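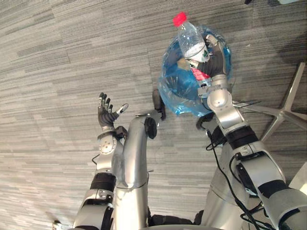 Head cam, bottle in right hand, left hand open. Blue bag behind it.

2 July 2018 - club bench notes, recycling sort entry

Got in late, Kaiwen already had arms powered up. Goal for today: pick bottle, hold, get it over the blue bag, let go. No driving, no shelf stuff, just that.

Right hand first. Old grip preset from March closes too hard, the thin bottles buckle and then slide out when the fingers relax. Aurelio cut the closing force down and added a short wait before the lift. Ran 15 picks with the new numbers, 4 drops. All the drops were with the wrist rolled too far in. Put a limit on the roll, didn't rerun the full set yet.

Label side matters more than I thought. Fingers on the label hold fine, fingers on bare plastic creep. Tsung-han wants to try thin rubber sleeves on the fingertips. OK by me as long as they come off easy, we still need the bare fingers for the Tinley task.

Left hand: parked palm up for now. Plan is to have it hold the bag mouth open but that is a whole other problem and we have 5 sessions left before Westerberg. Kohei says do it one-handed and take the lower score. I half agree. Decide next time, not tonight.

Camera: detector is OK on the cap (red is easy), bad on the rest of the bottle once the bag is behind it. Blue comes straight through the clear plastic and the box shrinks down to the cap and label. Tried turning up the threshold, made it worse. Carpet stripes also gave us a couple false hits, long thin ones. Kaiwen is going to label frames with bag behind bottle, we have 108 so far and most are plain backgound. Need way more of the bag ones.

Cables on the right forearm: loop hangs low, want it tied closer before anybody runs the full reach. Leave slack at the elbow!! Last time it was too tight and the arm faulted half way up. Lawal has the good straps.

Also - the save button in the Farano script writes over the last log. Lost the first batch of force plots that way. Rename the file BEFORE you hit run, until I fix it.

To do
- rerun picks with roll limit on (me)
- finger sleeves, one hand only (Tsung-han)
- more lables, bag behind bottle (Kaiwen)
- strap right arm cables (Lawal)
- ask at Westerberg if the bag can be taped open
- charge both packs, second one reads low

Preset saved as bottle_soft2. Don't touch bottle_soft, Aurelio still compares against it.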